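Fitted sheet creases, do you bother?

saimi_l
8 December 2023
Hello all! I changed the big bed this morning and the sage green sheet still has those long slanting creases across it, even after I went around twice tugging at the corners. My mother would have ironed it on the spot. I folded it straight from the dryer back in June, so maybe I asked for this — but does anybody really iron a fitted sheet?
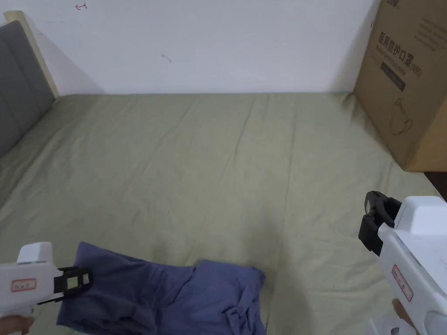 Green sheet on, laundry still to fold, mask box still without a home.

Stenidura
Never ironed one in my life, Saimi, and I sleep just fine! Mist it with plain water, smooth it with your hands and leave the covers off for a bit.

davix5
Have to disagree with Stenidura there, misting never did a thing for my cotton ones. I iron the middle and leave the corners alone. It takes me 5 minutes and I love getting into it at night.

Aino Rissanen
I'd leave the sheet be and move the box, dear. Top of the closet is where ours went. And I do like that gray headboard with the pale wood!

saimi_l
Thank you Aino! Closet is full, I'm afraid. Trying the water first, sorry davix5.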